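Step 3. Getting the tables ready

You will want plenty of elbow room before you begin packing, so please don't try to do this on your lap or on the end of a bed (we have all tried it, and something always rolls away). The Mernitz packing guide assumes two tables pushed together, with the back one against a wall. A small seam where they meet is fine, but keep anything little away from it.

1. Clear both tables and wipe them down with a dry cloth.
2. Set the backpack on the front table, toward the right, and let the straps hang wherever they like for now.
3. Put any flat box you plan to pack near the middle of the front table.
4. Stand your basket on the back table, toward the left. It should be empty at this stage - it will hold the odds and ends later on.

Note: A plush toy clipped to the top handle can stay right where it is. Just check that the chain is closed, and tuck the toy to one side before you open the bag.

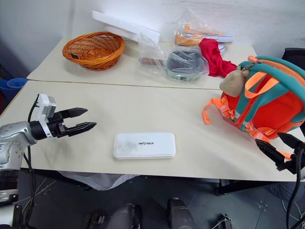 Step 4. Packing the backpack

1. Undo the buckles and open the bag as wide as it will comfortably go.
2. Slide the flat box in first, along the back, where it will sit nicely against your shoulders.
3. Add soft things next, and save the basket items for last.

Caution: Please don't pull the webbing straps tight until everything is in. A bag that is cinched too early is a real nuisance to fill, and you will only have to start over from item 2.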